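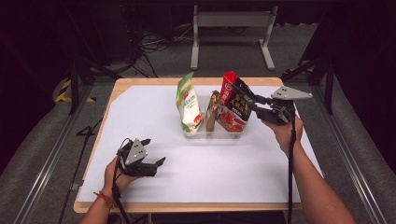

Chapter 4
Feeding the Front: Supply and the Home Population

By the third winter of the war, every government involved had learned that an army could be beaten without losing a battle. Men who were not fed did not fight for long, and neither did the towns that made their shells. This chapter looks at how food was found, moved and shared out, and at what happened when the system failed.

In the summer of 1914 few planners had expected the question to arise. Most staffs had prepared for a campaign of months. Stocks were laid in for that length of time, and farm workers and horses were called up with little thought for the next harvest. When the front lines settled into trenches, the armies stopped moving but went on eating. Everything they needed had to come up by rail, then by light railway or wagon, and for the last stretch on men's backs, usually after dark.

The soldier's ration was built on food that kept well: tinned meat, hard biscuit, tea, sugar and jam. Fresh bread and meat were issued where they could be had. Hot food was cooked behind the line and carried forward in containers – it was often cold when it arrived.

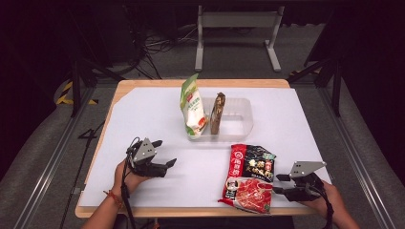 Packaged foods standing in a clear plastic tray.

At home the problem took a different form. Britain bought much of its wheat from overseas and depended on its merchant ships. Germany was cut off from many of its usual suppliers by the Allied blockade, and its own farms were short of labour and fertiliser. Bread was rationed in Germany from 1915. Britain relied for longer on appeals and price controls, and brought in compulsory rationing only in 1918.

Section 4.1 deals with the blockade and the submarine campaign. Section 4.2 covers farming and the new workers who were brought on to the land. Section 4.3 turns to queues, prices and protest in the cities, where shortages became a political matter – above all in Russia, where bread was one of the causes of the unrest in Petrograd in 1917.

Key terms: attrition, blockade, convoy, ration, requisition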